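Two Hands and a Pile of Laundry: My Report on a Hand-Held Gripper Kit
Clandunthorpe College, Intro to Automation, final project
Submitted 16/09/2026

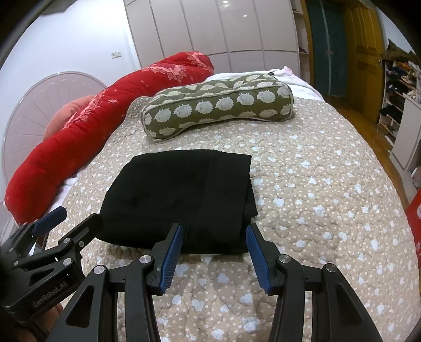
What I wanted to find out

Our assignment was to pick a robotics product and use it for a real job at home. I picked a pair of hand-held grippers, the kind you squeeze yourself while they record what you do, and the job was putting away folded clothes. I do that job anyway, so it felt like free homework!

The question I wrote on my proposal was pretty simple: could a person with no training get good, usable recordings out of the kit in an ordinary bedroom? My backup topic was a window-cleaning robot from Quintanilla, but the wait list was too long.

Getting set up

I borrowed the kit through Ornitico, a rental shop that does student rates (4 weeks, starting in May, with a deposit I was very nervous about). The units say GenRobot.AI on the side. I kept my notes and clips in Rarkent, the project notebook our class uses, and gave every attempt its own line.

Each attempt was one garment. Pick it up off the bed with both grippers, carry it to the shelves, set it down still folded. If it came unfolded I marked it as a fail, even if I got it there.

What happened

I did 95 attempts. The first 30 were rough, and I failed more than half of them. I kept coming in too high and pinching only the top layer, so the whole stack slid open like a book. Once I started coming in low and flat it went a lot better, and I only failed 7 of the last 65.

Dark knits were my favorite thing to move. The blue ridged pads held on to them nicely and I didn't have to squeeze hard. Slippery stuff was the worst (I own one satin shirt and I now have strong feelings about it). The quilted bedspread made a difference too, which I hadn't planned for. It's padded, so the fingertips could press down a little and get under an edge. On my desk they just bumped along the surface.

My wrists got tired before I got bored. Short sessions worked best.

Would I recommend it?

For a class project, yes! I was comfortable with it by the second day. I'd want a longer quick-start guide, though, with a page on soft things, plus some kind of wrist strap.

If I did this over I'd sort the clothes by fabric first and keep separate scores. I mixed them all together, so I can't give a real number for knits against everything else. I'd also time each attempt.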